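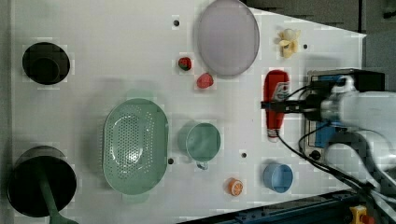
Fig. 4. Overhead view, gripper at the ketchup bottle.

4.2 Repeating the clutter test

1. Lay out the objects by hand. Leave the plate near the far edge.
2. Run 20 grasps on the red bottle, then change the layout.
3. Log every miss, including the ones you feel like blaming on the cable.

Note: The Flokeck paper reports that layout makes no difference. We have yet to see that in our own 586 trials, so treat the claim with care.

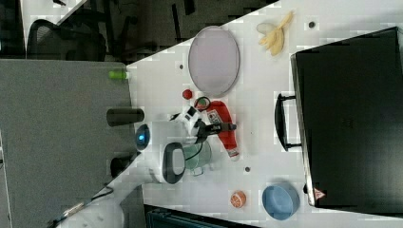

Fig. 5. Angled view, gripper over a red bottle.

Caution: A gripper over the bottle is no grasp. Score only after the lift.

4. Send logs to Teemu Leinonen, failures first.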